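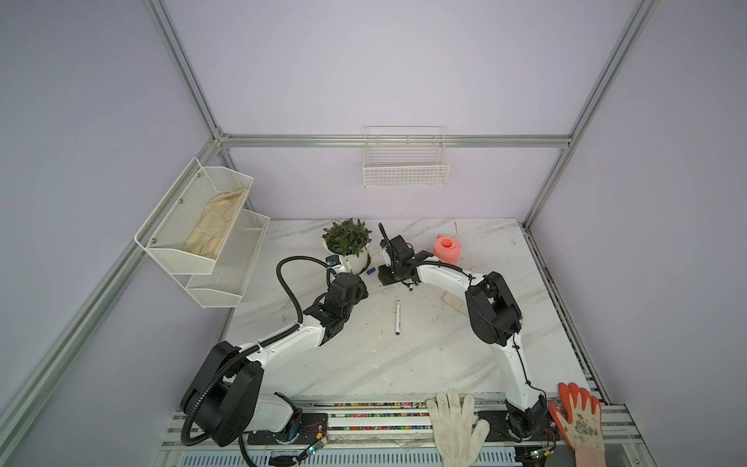

Pot labeling is the practice of recording information about a container-grown plant on the container itself, or on a tag, stake or note attached to it. It is common in nurseries, teaching collections and homes where several plants are kept together. The work is usually done at the same surface as watering and repotting, so that writing materials share the table with horticultural ones; a white marker may lie within a short reach of a potted plant and a small pink watering can, with specks of dirt on the marble between them. Labels range from a single word to a full record of name, source, potting date and feeding schedule.

Terminology

In the nursery trade the word label generally refers to a printed tag supplied with the plant, while marking refers to anything added by hand afterward. Household usage makes little distinction between the two. The Lurkthorpe Plant Library, a lending collection of 678 potted specimens, uses pot note for any removable slip of paper and pot mark for writing made directly on the container.

Materials

Permanent markers are the most widely used writing tool. A bullet tip gives a line of even width on glazed and plastic surfaces, and a fine tip is preferred for narrow stakes. Alcohol-based ink adheres well to plastic but fades in strong sunlight. Paint markers last longer outdoors and are slower to dry. Pencil – often overlooked – remains readable on matte plastic and zinc for many years.

Adhesive paper notes are used for temporary information, such as the date of the last watering. They hold best on a smooth, dry pot wall and tend to lift where condensation forms. Unglazed clay is a poor surface for both notes and ink, as moisture moves through the wall of the pot and carries mineral salts to the outside.
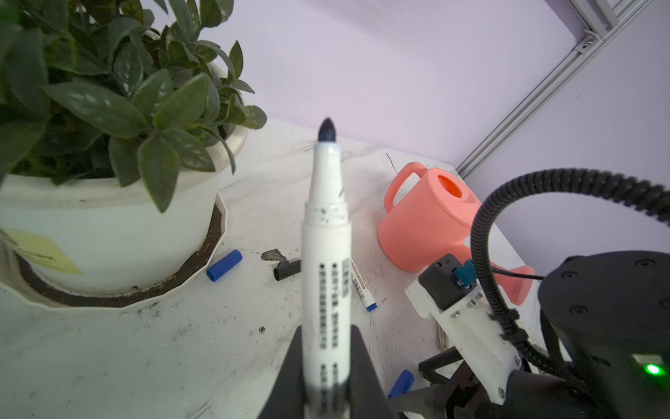 Bullet-tip marker near a white planter, with a yellow sticky note on the side of the pot.

Placement

Most guides place the permanent mark on the underside or lower wall of the pot, where foliage does not hide it. Plants with arching leaves may cover the rim entirely as they grow. The saucer is considered unsuitable for permanent marks, as saucers are easily exchanged when plants are moved. Where a decorative outer pot is used, the inner container carries the record.

Stakes are pushed into the soil close to the rim to avoid the main roots. In shared collections they are commonly set on the same side of every pot, so that a row can be read without turning the plants.

Surface preparation

Loose soil is the main cause of poor adhesion and of clogged marker tips. The pot wall is wiped with a damp cloth and dried before writing. Crumbs of potting mix are brushed from the tabletop, and the saucer is emptied of any soil that has collected around the base. Markers are capped between pots and stored flat, which keeps ink distributed evenly in pens with tips at both ends. Cap color is used in some collections to indicate ink type or category of plant.

Coding systems

The Zostorer system assigns each plant a two-part code consisting of a shelf number and a letter for watering frequency. It was set out in a handbook by Oanh Lại, whose first edition covered 300 commonly grown indoor species. The Nesico notation, developed for school greenhouses, replaces the letter with a colored dot. Lại recommended that codes be kept to one line and that the full record be entered in a separate notebook.

A comparison by the Tăng Garden Study Group followed marked plastic pots on an indoor windowsill for 20 months. Pencil and paint marker remained readable on all pots, while paper notes had detached from more than 21 of them. The group's revised guidance, issued on 1 December 2023, advises that notes be used only for information that will be out of date within a season.

See also

Plant tag
Potting bench
Repotting
Self-watering container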